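**Witama toy library adopts open-box sorting for small items**

The Witama Toy Library has introduced a new procedure for sorting and packing small toys returned by member families. The change took effect in May and applies to all items that fit in the palm of an adult's hand, including soft toys, stamps, rings, caps and loose pieces from play sets.

Small items were previously returned to deep tubs at the end of each session and sorted once a month. Members told the library that pieces were difficult to find and that sets were often borrowed incomplete. Under the new procedure, returned items are laid out on the wooden sorting table and packed into shallow, open boxes before they go back on the shelves.

The library's catalogue lists 1254 small items. Each will be checked against its catalogue entry as it passes across the table, and entries will be corrected where a colour or part has been recorded wrongly. 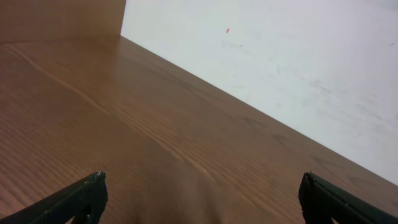 ## How items are sorted

The table is cleared before each batch. Items are then set out with space between them so that each can be examined on its own. Staff look for split seams, loose parts, chipped edges and worn printing. Any item that fails the check is set aside in a tray marked for repair or disposal.

Character toys are among the most frequently borrowed small items in the collection, and animal faces are requested by name at the front counter. Favourites include a round white face on a short pale stick, with pink ears, closed eyes and a small curved smile.

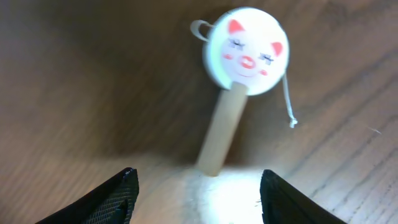
Printed faces are wiped with a damp cloth only. The library asks members not to use spray cleaners or scouring pads at home, as these can lift the colour from a printed surface. Soft toys are brushed and aired, and are not to be placed in a tumble dryer at any time.

## Packing the boxes

Each box is white cardboard, open at the top and low enough for a child to see over the sides. Soft toys and hard toys may share a box provided the soft toy is placed flat on the floor of the box and not folded. A brown plush animal with a touch of orange is packed in this way alongside other small pieces. Caps and other small round parts stay on the table until the larger items are in.

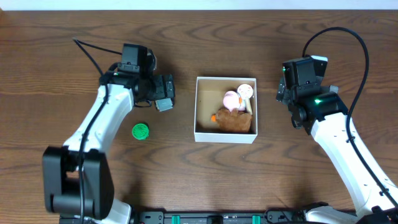
Boxes should not be filled to the rim. A box that is too full will be returned to the table and divided in 2. The library considers a single layer to be the correct depth, as it allows families to check the contents at the counter without tipping them out. Lids will not be supplied for the time being.

Box sizes were settled after a trial at the Pestley branch, where 3 depths were compared over one school term. The shallowest was preferred by parents and by counter staff. The boxes are supplied flat by Plostent and folded at the library.

A pink ring and the brown plush remain side by side in one of the boxes now in use, with the left of the box floor left clear.

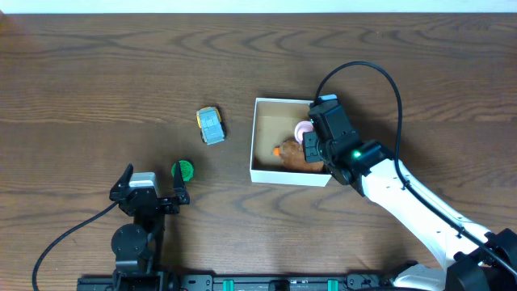
## Information for members

- Small items may be borrowed by the box or individually. The loan period is unchanged.
- The limit is 4 boxes per family at any one time.
- Members are asked to return items in the box in which they were borrowed. Boxes that are torn or damp will be replaced at no charge.
- Missing pieces should be reported at the counter so that the catalogue entry can be updated.

The Griffiths branch will adopt the same procedure once its shelving has been adjusted. Until then, small items borrowed from Griffiths should be returned to that branch in the tubs provided.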